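What the arm will change on the packing floor

I work in the returns room at Landport, in the building behind the old Avport sheds. For nine years my job is more or less the same: things come back in cartons, we take them out, we look, and we put each thing where it belongs. Since February we have also a training room, where we learn to prepare tasks for a robot arm in simulation before the real one is bolted to the floor. The software comes from a company called Veltine. The arm itself will come later, with the new benches.

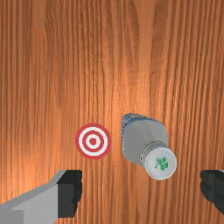
5 min read

I want to write down what it is like from our side, as I have read many articles on this subject and most are written by people who sell the machine or by people who are afraid of it. I am a little bit of both on different days.

The task they gave us first sounds like nothing. There is a bottle and there is a target, a red and white bullseye on a table. The bottle has to end up on the target. When I do such a thing with my hand I don't think about it. In the simulation you have to think about all of it: from which side the fingers come, how wide they open, how high they should pass over the table.

My first try I was sure of myself. I set the approach too low and the bottle went rolling. In my second try I came from too high and the fingers closed on air. There were 3 of us at the desk and we laughed, but it was also a bit humbling, to fail at something my daughter could do when she was one year old.
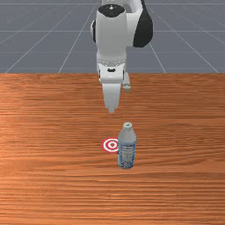
What surprised me is how much of our own knowledge goes into it. The trainer from Veltine knew the program very well, but she didn't know bottles. We do. We know that a thin bottle gives way when you press in the middle, and that you grip closer to the shoulder if you don't want it to buckle. We know that a bottle on its side is never as quiet as it looks. One colleague explained this with her hands for several minutes, and the trainer wrote everything down. I thought, this is the first time somebody writes down what we know.

I had mixed feelings about that too. If they write it down, do they still need us to say it? I asked this question in the meeting, in more polite words. The answer was that no position will be cut this year, and that 2 of the jobs on our shift will be renamed from "sorter" to "cell operator". The pay is a small step higher. For next year there was no answer, only that they will talk with us before anything is decided. I believe that they mean it. I also keep the letter.

We did 100 runs each before they let us pass to the next part. I didn't expect to like it, but somewhere past the middle I stopped looking at the clock. You begin to see small differences. A bottle standing up is one problem and a bottle lying down is a completely different one, and if it lies with the cap toward you it is again another one. The view from above the fingers took me the longest. Up and down are not where you expect them, and your neck wants to turn to help.
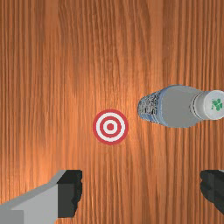 Posted by the author
Returns sorter, soon cell operator, Landport

The body is the part of this where I have no mixed feelings. On a heavy day one line in our room handles 339 items, and all of them go through somebody's wrists. Mine have been sore since I was thirty-five. When I sit in the training room my wrists are fine and my eyes are tired instead. I think I can live with this exchange, but I would like to ask again in a year.

There are things I miss already. At the bench we talk the whole time, about kids, hockey, whose turn it is for the coffee. In front of the screens it gets silent. I told our shift lead that we should keep the desks close together and she moved them the same afternoon, so now at least you can see another face when you look up.

I worry more for the older ones. One man in our room has the fastest hands of all of us and he doesn't like computers. He came to the first session, sat at the back and left at the break. His English is like mine when I arrived, and the manual is not written for him. I offered to go through it with him at lunch. We are now at the chapter about the gripper, and he has found 2 mistakes in the drawings.

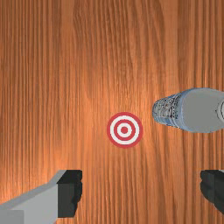
Bottle and target in the simulation, gripper open.

The real arm will stand in the Guerra room, where the old strapping machine was. They painted the floor there already, with a yellow line you are not supposed to cross when the light is on. The man with the fast hands crossed it every morning last week on the way to his locker, and now they are repainting it a bit further to the left. Next we learn the emergency stop and how to clear a jam, and after that I will write again.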